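Teaching a CPU swap with wrist-camera images: the procedure we use for collecting and checking episodes

This page belongs to the Tamia notes on contact-rich manipulation. Read first the page on the gripper mounting and the one on time synchronisation. I assume that your arm already moves, that teleoperation works, and that you can record joint values and camera images with one common clock.

The task has a simple description and is difficult to do well. A processor must be taken out of its socket, carried to a fixture with pockets, and released in one of them. The second half of the task is the same in the opposite direction. We chose it for our study because the error that you can accept at the socket is very small, and the error that you can accept in the air is large. A policy which was trained with equal weight on both parts becomes good in the air and poor at the socket. Most of this page is about how to avoid that.

What you need before you begin

One arm with a two-finger gripper and a camera fixed at the wrist.
A workstation or server board, without power, that you do not need for other work.
The fixture, which in our case is a grey plastic piece with open square pockets and some slots.
The Brallell recorder, or any recorder that can write events together with the images.
An anti-static strap for the person who touches the board by hand.

Please disconnect the mains cable from the computer and wait a few minutes. Also, if you work with old processors, decide now if you will clean them. We recorded with cleaned and uncleaned lids, and both are useful, but you must write in the episode notes which one it was.

Step 1. Set the approach pose

Bring the gripper above the board, with the socket in the upper half of the camera view. The fingers should be visible in the lower half. If the fingers hide the socket completely, the policy learns to guess, and you will see this later as a slow drift to one side. If they hide a part of it, this is normal and cannot be avoided with a camera in this position.

Save this pose under a name. We call ours "look". Each episode starts from it, with a small random offset which the script adds for you. Do not make the offset by hand. People think that they move in a random way, but they repeat the same three or four offsets all day.
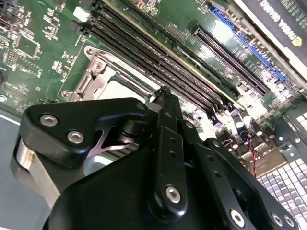 Figure 1. Wrist camera view with the gripper over the board. The socket interior is partly hidden by the linkage, and the memory slots lie to its right.

Check the exposure as well. The metal parts near a socket are bright and the memory slots are black, so automatic exposure will change when the gripper moves. Lock it at the "look" pose and leave it locked until the end of the session.

Step 2. Record the carry

The operator closes the fingers on two opposite sides of the processor, lifts, and carries it to the fixture. Ask the operator to stop for one second before the pocket. This short stop costs almost nothing, and it gives you a clean point where you can cut the episode in two parts later.

The grip force should be low. We began with the value from the gripper page and went down until the processor turned between the fingers, then went up again by one step. Your value will be different if your finger pads are different, so I do not give ours.
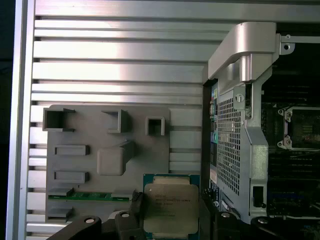
Figure 2. Processor held upright between the fingers, in front of the pocket fixture. The empty socket is at the far right.

Mark these events in the recorder: closed, lifted, stopped, released. Four are enough. Chaimae El Idrissi, who wrote the first version of this procedure, used 11 events, and we found that operators forgot half of them after lunch. An event that is sometimes missing is worse for the training than no event.

Step 3. Record the approach to the pocket

For the approach, the angle of the processor matters more than its position. The wall of a pocket can push a processor sideways a little, but it cannot correct a rotation. Tell the operator to correct the angle first, while there is still free space, and to move forward only after that.

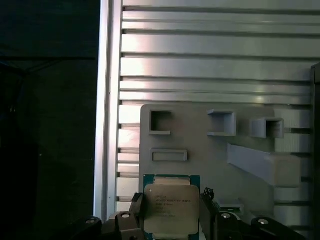 We collected 70 episodes of this part alone, on top of the complete ones. Of these, 40 had a correction in them, by which I mean that the operator began with a wrong angle on purpose and then repaired it. Before we added them, the policy had never learnt what to do with a bad angle, and it pushed against the wall until the force limit stopped it. With them it moves back a little and tries again. This was the largest single improvement in our study, larger than the change of network.

If you have time only for one kind of additional data, take this one.

Step 4. Weight the samples

The complete set has many more images from free motion than from contact. Do not delete the free motion. Give instead a higher weight to all images in the short window before and after "closed" and "released". The Hiltel script does this with the option contact_weight. Begin with a value of 4 and compare with 8. With higher values our policy was shaking in the air – not dangerous, but the images became blurred and then the next decision was also bad.

Keep the seed fixed when you compare. We use 1421 in all configuration files, and there is no deeper meaning in the number.

Step 5. Test on a board the policy has seen less

A policy can remember one board very well. For this reason the test should include a second board, with another arrangement of slots, capacitors and cables near the socket.

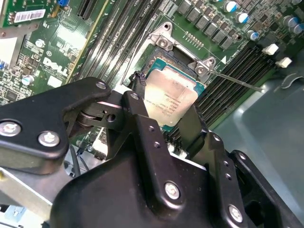
Figure 3. Xeon processor in the socket of a Dell board, with a hazy film of leftover thermal paste on the heat spreader.

A lid with paste residue reflects the light in another way than a clean one. In our tests the policy closed the fingers too early more often on such lids. Adding brightness changes during training helped a little. Recording more episodes with uncleaned lids helped more.

Run the test in blocks, and change the person who resets the board between blocks. Abdel Rahman noticed that his resets were always very straight, and the success rate on Monday was therefore better than the policy deserved.

Problems that we met

The processor turns in the grip during the carry. Check the finger pads for paste before you change the force.

The recorder shows "released" before the fingers open. The clock of the gripper is late. Repeat the synchronisation and discard the episodes since the last good check.

The policy waits at the "look" pose and does not start. In our case the operators had waited too long at the beginning of many episodes. Cut the still images at the start, but leave the last few.

The lever of the socket is touched during the lift. Raise the path after "closed", first straight away from the board and only then to the side.

The configuration files are in the folder tamia/cpu_swap. The values for contact_weight in the February version were wrong, so please take the newer one.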